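About Warkico

Our group works on one question: how a robot hand can tell where it is from what a small camera close to it can see. Periklis Koutsoukos and Kerstin Kasten started the work, and Mostafa Hegazy joined them to run the trials. There are 4 of us now, counting Margarida Ramalho, who looks after the data.

A camera that close sees a lot of the hand and not much of the room. Our method, Yeo, learns which parts of the view belong to the robot and sets them aside. It then works out movement from what is left: floor, tape, fittings.

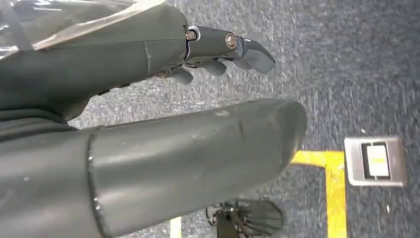 We tested Yeo on 997 short recordings. In the first version the thumb was often taken for part of the floor, mostly when it filled the lower half of the view. Adding 40 hand-marked recordings to the training set cut those mistakes by almost half. Blurred carpet is still a problem and we have no good answer to it yet.

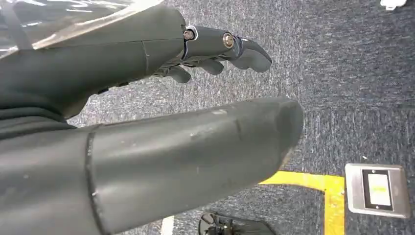
Each recording lasts 18 seconds and is checked by a second person before it is used. Results go up on our notes page at the end of the month, including the runs that failed. If you would like to visit, write to Kerstin. Friday afternoons are best.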